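Wrist camera policy keeps going back to the garment it already folded - how do I make it move on?

Posted in Manipulation & Learning > Software
Tags: perception, task sequencing, cloth, wrist camera

Lamisi Odoi

Hi everyone! First post, after months of reading this site and learning a ridiculous amount from it.

I'm training a policy to fold small laundry on a tabletop. Two items per run: fold the first one, park it on the right side of the table, then reach for the second one and fold that. I collected 100 demonstrations by teleoperation and trained on wrist camera images plus joint positions, with no overhead view. The first fold is lovely. I did a little dance in my kitchen the first time it worked!

The trouble starts at the handoff. The gripper opens, backs off, hovers between the two items, and then a lot of the time it drops back down on the finished stack and starts undoing it. With a blue towel and a white shirt it almost never happens. With two red items it happens constantly.

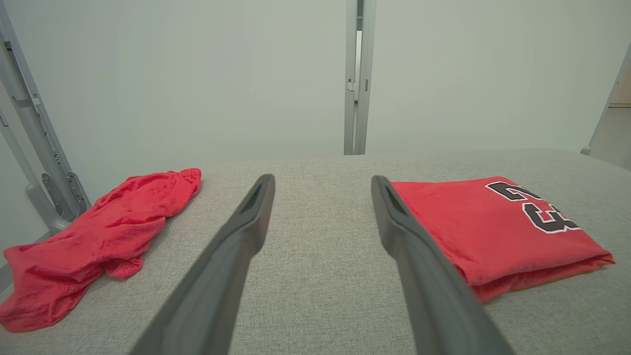
I already tried lowering the learning rate and training longer, and neither changed much. The policy gets one image per step with no history, and it outputs chunks of actions that I run all the way through before asking for new ones. I'm using Trurkness for logging and playback, if that matters.

Do I need a depth camera? Or a second policy? I'd love to keep this to one model if I can, but I'm open to anything.

Kenneth Kinnear

Get an overhead camera. Wrist only is always going to struggle with this.

Kirsty Leckie

Oh, I love this problem, I spent most of December on nearly the same thing with dish towels!

Before you buy any hardware, find out what the model is going by when it picks a target. My guess is color. If most of your demos have two items in different colors, then "go to the one that isn't the color I just handled" is a perfectly good rule as far as the training loss is concerned, and it falls apart the moment both things are red. In your picture the shorts are in a heap on the left and the jersey is already a tidy rectangle on the right, so the information you need is right there in the shape. The model just never had to use it.

Two checks you can do this afternoon with what you have:

Take the saved images from the handoff moment, turn them to grayscale, and run the policy on them offline. Compare the predicted actions with the ones from the color versions. If the mixed color runs suddenly get worse, color was doing the work.

Then mirror those same images left to right and run them again. Don't send any of this to the arm, please! You only want to look at which way the first part of the action chunk points. If it heads for the same side no matter what, you have a position habit on top of the color habit. That one caught me completely off guard, because every single one of my demos parked the finished towel in the same spot.

For the fix, hue jitter during training is nearly free, so turn that on first. Be generous with it, and apply the same shift to the whole image so the two items still match each other. After that, record more demos, but only of the handoff. Start with one item folded and one crumpled, swap sides often, and use matching colors on purpose. I added 500 short clips like that and they took far less time than full folds, as you skip the slow part. Weight them up a little when you sample batches.

I wouldn't mirror images as training augmentation unless you're sure you can mirror the joint values correctly too. I got that wrong once and the arm did some very creative things.

Edit: Kenneth isn't wrong that a second view helps, and I did add one in the end. But my policy had the same color habit with two cameras until I fixed the data.

Cameron Innes

Agree with all of Kirsty's post, and I'd add something on the control side.

You said you run each chunk to the end. How long is a chunk in seconds? If it's longer than the hover, the choice gets made from one image taken while the gripper is still backing away, and the fingers can be covering part of the folded item at that point. I had chunks of 6 seconds and cut execution to the first 3 before replanning. The wobbling back and forth got a bit worse at first, then blending the overlapping chunks smoothed it out nicely.

The other cheap thing is a stage input. One extra number, 0 while working on the first item and 1 once it's parked. You can label your old demos from the gripper open event with a short script and then spot check them. At run time you flip it with the same rule, or train a tiny classifier on the wrist image. It's still one model, and it gives the policy the bit of memory it's missing. Some people find this inelegant. I think it's great, and it's easy to debug - when the arm goes to the wrong item you can look at the log and see right away whether the flag was wrong or the policy ignored it.

Skip depth for now. A folded jersey is pretty flat, and my depth readings on thin cloth were noisy enough that I ended up dropping them.

Comments

Lamisi Odoi
Thank you both so much! I ran the grayscale check, and Kirsty, you called it. On the mixed color runs the actions go all over the place. The mirrored ones point left nearly every time too, so I have both habits, hooray. Chunks are 3 seconds here, Cameron, and the hover is shorter than that. Writing the labeling script tonight and I'll start on handoff clips after.

Kirsty Leckie
Yay! Keep a few same color pairs out of training so you have something clean to test on.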